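Convocatoria: técnico o técnica de desmontaje y reacondicionamiento de equipos informáticos

Centro de Reutilización Niltholm
Publicado el 23/8/26

El Centro de Reutilización Niltholm abre un proceso de selección para cubrir tres plazas de técnico o técnica en el taller de ordenadores de sobremesa. Las personas seleccionadas se incorporarán a la sección que dirige Lok-yiu Lo y trabajarán en la nave de Onder, donde se reciben, clasifican y desmontan los equipos retirados por empresas y administraciones públicas.

Objeto del puesto

El taller tiene previsto tratar 3.000 torres durante la próxima anualidad, procedentes en su mayor parte del acuerdo suscrito con la empresa Vasiliauskas. Cada equipo se abre, se inspecciona y se destina a una de las dos líneas existentes: reacondicionamiento completo o recuperación de componentes. La decisión corresponde al personal técnico del puesto, que deberá dejar constancia de ella en la ficha del equipo.

Funciones

Apertura de la caja y retirada del panel lateral, con la torre tumbada sobre la mesa de trabajo.
Extracción de fuentes de alimentación, discos duros, unidades ópticas, módulos de memoria y tarjetas de expansión.
Retirada del disipador y limpieza de los restos de pasta térmica, con el procesador todavía sujeto en su zócalo.
Revisión visual de la placa base —condensadores, conectores y pistas— antes de cualquier prueba con tensión.
Identificación y ordenación del cableado de datos y de alimentación.
Entrega de los discos duros a la sala de borrado, con el registro correspondiente.
Cumplimentación de la ficha de cada equipo en la aplicación Velau.

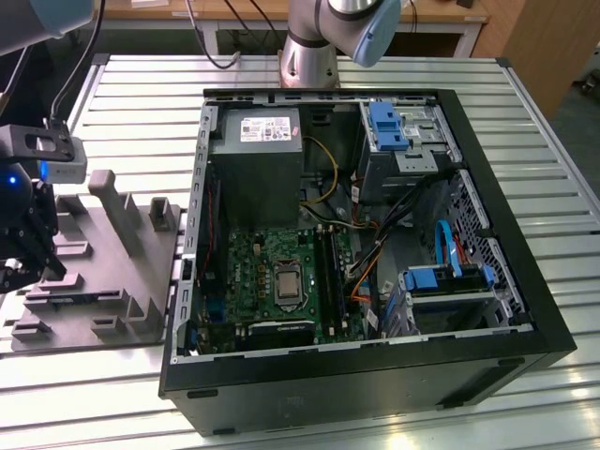
El desmontaje se realiza siempre por el mismo orden. En primer lugar se liberan los cables que cruzan el interior de la caja; a continuación se retiran las unidades de sus bahías, y solo después se interviene sobre la placa base. No se admite el corte de cables ni el uso de palanca sobre enganches de plástico: los compartimentos de disco y de unidad óptica deben conservar sus cierres en buen estado, dado que se reutilizan con frecuencia en otras torres del mismo modelo. La fuente de alimentación no se abre en ningún caso. Su etiqueta de características debe permanecer legible y se transcribe a la ficha.

Requisitos

Título de formación profesional en informática, electrónica o familia equivalente. Podrá sustituirse por experiencia acreditada en reparación de equipos de sobremesa.
Conocimiento de los formatos habituales de placa base, zócalo y memoria.
Manejo de herramienta manual de precisión y observancia de las normas de protección frente a descargas electrostáticas.
Capacidad para redactar anotaciones técnicas breves y claras en español.

Se valorará la experiencia previa en plantas de tratamiento de residuos electrónicos, así como la formación en prevención de riesgos laborales.

Condiciones

Contrato de 10 meses, prorrogable, a jornada completa de 8 horas en turno de mañana. El Centro facilita la ropa de trabajo, el calzado de seguridad y la herramienta. La formación inicial tiene lugar en la propia nave y se computa como tiempo de trabajo a todos los efectos.

Proceso de selección

La selección consta de una valoración de méritos y de una prueba práctica. En esta última, cada aspirante desmontará una torre de sobremesa, clasificará sus componentes y redactará la ficha correspondiente. Se puntuarán el orden de trabajo, el estado en que queden las piezas y la exactitud de las anotaciones —no se premia la rapidez—.

Presentación de candidaturas

Las personas interesadas deberán presentar currículum, copia de la titulación o de los certificados de experiencia y una carta de motivación de una página como máximo. La documentación se entregará en la secretaría del Centro o a través del formulario de empleo de su página web, con la referencia «Taller de sobremesa». El plazo permanecerá abierto hasta finales de agosto. Las candidaturas incompletas dispondrán de 3 días para su subsanación, contados desde la recepción del aviso.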